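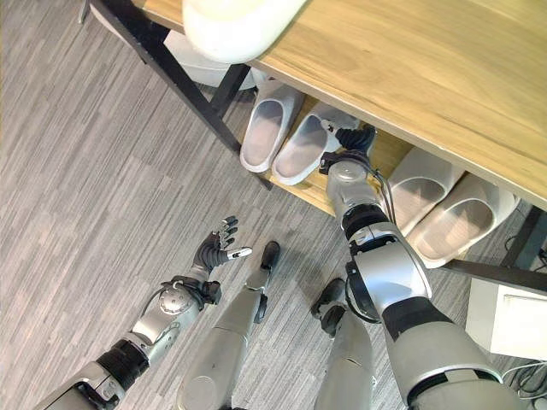

About Jarnar

Jarnar is an independent school of languages for adults. It was founded to serve people who need a second or third language for work, for study or for family life, and who cannot attend a university course during the day. The school is owned by the Kováčik Foundation, which also appoints its governing board.

Our History

The school began with evening classes in English and Slovak, taught in two rented rooms above a print shop. The first students were mostly nurses and office clerks. German was added in the second year at the request of several employers, and French and Spanish followed. When the print shop closed, the school took over the lower floor as well and opened its reading library there.

In its early years Jarnar used textbooks bought from outside publishers. Teachers found that these books moved too quickly through the past tenses and gave little attention to letters, forms and telephone calls. The school then began to write its own course materials. These are now published under the name Stelolar and are revised each March by the teaching staff. Stelolar workbooks are included in the course fee and remain the property of the student.

Our Courses

General courses are offered at all levels from complete beginner to advanced. Each course meets twice a week for one term. Classes are kept small, and a group that falls below the minimum size is joined with another group at the same level wherever the timetable permits.

Students who have studied a language before are asked to take a placement test. The test has a written part and a short conversation with a teacher. Results are sent by mail or e-mail, together with the name of the recommended course. A student who believes the placement is wrong may ask to change groups during the first 3 weeks of term.

Jarnar also offers courses in business writing, reading courses for students preparing for graduate study, and conversation groups for former students who wish to keep up what they have learned. Conversation groups begin at 6:30 p.m. and do not require homework.

The Geva Program

The Geva program provides language instruction at the workplace. Teachers travel to the employer and work with staff before or after their shifts. The content is agreed with the employer in advance and may include safety instructions, customer service or correspondence with suppliers. Progress reports are given to the employee first and are shared with the employer only with the employee's written consent.

Students and Staff

In the last school year, 700 students were enrolled at Jarnar, of whom 377 attended evening courses. All teachers hold a recognized teaching qualification. New teachers observe classes for 2 weeks before taking a group of their own, and every teacher is observed at least once each term by the head of the language department concerned.

The Library

The library lends novels, graded readers, dictionaries and recordings in all the languages taught at the school. It is open to current students and to former students who have renewed their library card. Reference works and newspapers may be used in the reading room only.

Fees and Assistance

Course fees are set once a year and are listed on the Fees page. The Kováčik Foundation pays part of the fee for students who are out of work or who are new to the country. Applications for assistance are made on a separate form and must reach the school office before the start of term. Assistance is granted for one term at a time and may be renewed.

Governance

The governing board meets once each term and publishes a summary of its decisions. Two seats on the board are held by teachers and one by a student, each elected for a single year. Complaints that cannot be settled by the school office may be sent to the board in writing.

Contact
Fees
Course Calendar
Placement Test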